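Notebook, Serra laundry task. September, started 9:20 am

Picking up from Impi's list. Question is still the same one: can any of this be handed over yet, or are we kidding ourselves. Today small cloth items only. No shirts, no bedding, those are Brister's problem for now.

Demos first, policy run after lunch. Got 60 good ones out of the morning, tossed 5 where the cloth slipped before the lift. Rohani says toss more. Probably right, will go thru them again tonite.

Ran everything in the apartment and not on the bench. Bench numbers were too nice. Flat table, gray mat, of course it works. Chair backs and bright windows are a different story.
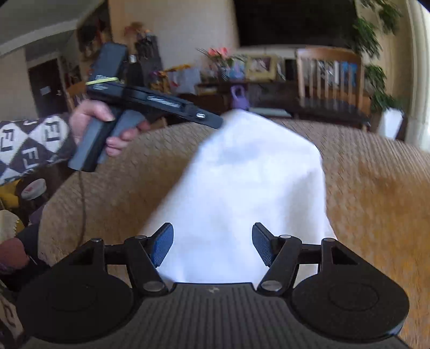
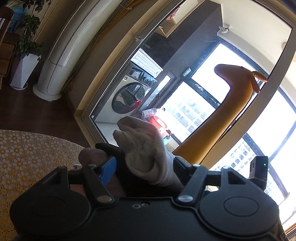

Policy run, 1:40 pm. 20 tries, 123 seconds for the slowest one. A kid does it in four. Grasp itself mostly fine if there's a point or a fold sticking up. If the cloth is flat against upholstery the fingers just stroke it and close on nothing, then it goes off happily to the drop spot with empty jaws. Needs a check for that!! Width reading at close should be enough, ask Impi whether the Dradard logger keeps it at full rate or thins it out.

Light colored cloth in front of daylight = bad. It loses the outline and goes high. Tried drawing the curtains for the last few, better, but you can't tell people to draw thier curtains every time they want a sock picked up.

Letting go is worse than grabbing. Stuff clings to the pads. Added a little shake before release, looks dumb, helps a bit.

Where I land today:
picking up one thing off a chair - close, slow
sorting - no
folding - no, not even worth trying with this pair of fingers
loading a machine - no idea, door and latch are a whole other job

Rohani thinks Plalimmont will want to see folding anyway. I'd show them the pick up, unedited, and the misses with it.

To do: empty jaw check. Redo the chair set with darker cloth. Charge the spare battery, it was dead again. Ask Impi re logger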